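Vako: a word list of building and renovation terms

README, last revised 28th August

What this is

Vako is a plain-text glossary of words used in house building, renovation and small workshop work, as they turn up in Canadian and Australian writing. It has 1,008 headwords. Each one has a short definition, a part of speech, a region label and, where we could find one, a sentence showing the word in use.

It grew out of two older lists, Stinberg and Ngau. Stinberg was a typed list of carpentry words with a Canadian slant. Ngau was a spreadsheet of Australian trade terms, mostly plumbing and roofing. They overlapped more than expected, and most of the work on Vako has been merging entries that meant the same thing under different names.

Files

vako_main.tsv: all headwords, one per line
vako_examples.tsv: example sentences, keyed to headword
vako_variants.tsv: spelling variants and cross-references
sources.txt: short codes for where an entry came from
CHANGES.txt

Everything is UTF-8 with tabs between columns. There are no quotation marks around fields. If a definition needs a tab it has been written wrong, so please report it.

Columns in vako_main.tsv

id: a number, never reused after an entry is deleted
headword: lower case unless it is a proper name
pos: n, v, adj or phr
region: CA, AU or both
definition: one sentence, no full stop
source: a code from sources.txt
illus: y if the entry has a picture in the web version, otherwise blank

Pictures in the web version

Most illustrated entries use line drawings. A few use photographs.

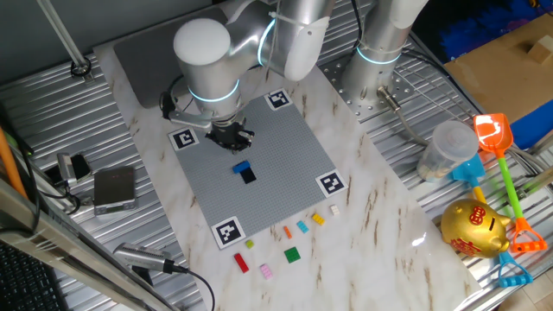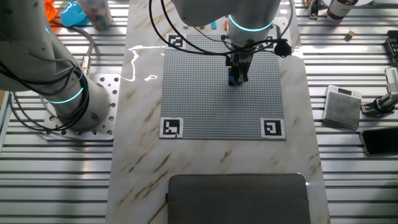
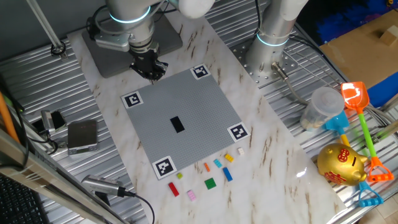 Spelling

Headwords follow Canadian or Australian practice according to the region label. Where the two agree, there is one entry: colour, centre, mould, grey, storey. Where they differ, the main entry goes under whichever form came in first and the other is in the variants file. "Aluminum" and "aluminium" are handled this way, and so are "eavestrough" and "gutter", although those are separate words and arguably should be separate entries. "Tire" and "tyre" are in as well, for wheelbarrows.

Measurements are metric except in names that are still said in inches. A two-by-four stays a two-by-four.

Example sentences

There are almost 4,000 of these. Most were written by contributors. The rest came from the Sokholm newsletter archive, with permission, and have been trimmed for length. Sentences over 1,000 characters were dropped. Names of people and street addresses have been taken out of the newsletter material and the sentence reworded to suit.

No headword has more than five examples. Common ones such as "joist" and "flashing" had far more at one stage, and we kept the ones where the meaning could be worked out from the sentence alone.

Known problems

Region labels are weak for electrical terms. Many say "both" only for lack of anyone to check them.

Roofing is well covered on the Australian side and thin on the Canadian side. Snow-related terms are missing almost entirely.

"Dwang", "nogging" and "noggin" currently point to each other in a loop in the variants file. This will be fixed in the October release.

Licence

The definitions and contributed sentences may be copied and changed freely with credit to Vako. Sentences with the source code SOK may be reproduced but not altered any further. Pictures are for the web version only and are not in the download.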